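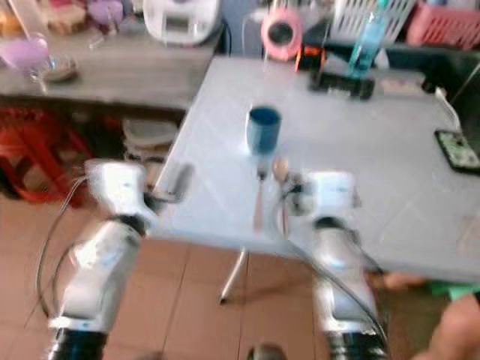
The spoons that stay on the table

A small blue cup, two spoons and the long argument about where kitchen things should live

In the house where I grew up, the spoons had no drawer. They stood in a cup on the table, and the cup stood there from breakfast until the last person went to bed. When I moved abroad and rented my first kitchen, it had four deep drawers and I was very proud of them. I put everything inside. After one month I could not find a spoon without first moving a grater, a bag of clips and the instructions for the oven.

I have been writing on household matters for this magazine for some years now, and the letters I receive are mostly of one type. The reader has bought a box, and the box is full, and the reader asks which box to buy next. In August I decided to answer in a different way. I would go back to one table, one cup and two spoons, and see how long a person can cook like this before missing the rest.

The cup first

People spend much time choosing a utensil holder and I think most of them choose too large. A tall jar invites company. You begin with a spoon and a spatula, and by the winter there is a whisk in it, a pair of scissors, three pens and a thermometer that has no battery. Then you pull out one thing and four others come with it.

A small cup does not permit this. Mine came from Kulelach, a shop near the tram stop which sells plain kitchenware from open shelves, and it cost less than my lunch. It is only a drinking cup. The woman at the till asked if I wanted the set of six and I said no, with some difficulty, as the set was pretty.

There is one weakness. A small cup is light, and a long spoon is top-heavy, so if you drop the spoon in carelessly the cup will go over. I put a handful of dried beans at the bottom. A reader wrote to me that she uses clean pebbles from the garden, and another pours in coarse salt, but salt takes water from the air and becomes a brick.

Which two spoons

I allow myself 2 spoons, and I had to think which. The first is slim, with a long handle and almost no bowl. It goes to the corners of a pan, it turns onions, and it scrapes porridge before it sticks. The second has a round bowl and is for everything which is liquid: tasting, serving, moving soup from here to there.

With this pair I cooked for nine evenings. I missed a ladle once, when there was fish soup and guests. I missed the whisk when I made a white sauce, but the slim spoon did the work if I was patient and added the milk slowly. The potato masher I did not miss, though my family tells me that they did.

If your spoons are of wood, they need a little care. Wash them by hand and do not leave them lying in the sink. Let them dry in the air before they go back to the cup, with the handle down, so that the part which touches food stays free. Every few weeks I rub mine with a little oil on a cloth and leave them overnight. I do this on a Wednesday, after the radio play, and it takes less time than the news.

What collects around the cup

Now I must speak about the rest of the table, for a cup of spoons never stays alone. A table is the flattest and most friendly surface in the home, and all things come to it. The phone lies near the edge with its white cable. There is a bottle, a roll of tape, some small thing which belongs to another thing. Baskets are waiting near by, and still the tape is on the table.

I used to be strict about this. I carried everything away each evening, and each morning it returned. Now I believe that a table in use will have such objects on it, and the only question is which part of the table they may have. I give the front to cooking and eating, and the back to everyday life. The cup goes somewhere in the middle, where the hand finds it from both sides.

The phone is the one I still argue with. It does not like steam, flour or oil, and a cable is easily caught by a sleeve. If you must charge it on the table, let the cable leave by the back corner and not across the place where you work.

About baskets

For the things which really must go away, I prefer baskets with openings in the sides. Through slats you can see what is inside, and damp things can breathe. Firms such as Heltach and Ultier make them in plastic for little money, and for ordinary kitchen things I see no reason to pay more. Choose different colours if there are several people in the home. In our house pink is for cloths and towels, and white is for everything which plugs in or sticks. I did not make labels. After a week even the youngest knew it.

Do not buy a basket before you know what will live in it. I say this as someone who has three empty ones on top of the wardrobe, one inside the other.

After the nine evenings

I did not throw away my other utensils. The whisk is back in its drawer, and the ladle too, and the masher by popular demand. But the drawer is now for things I use on Sundays, and it closes without help. The slim spoon and the round spoon have stayed outside in the blue cup, and when I lay the table I only push it a little to the side to make room for the bread.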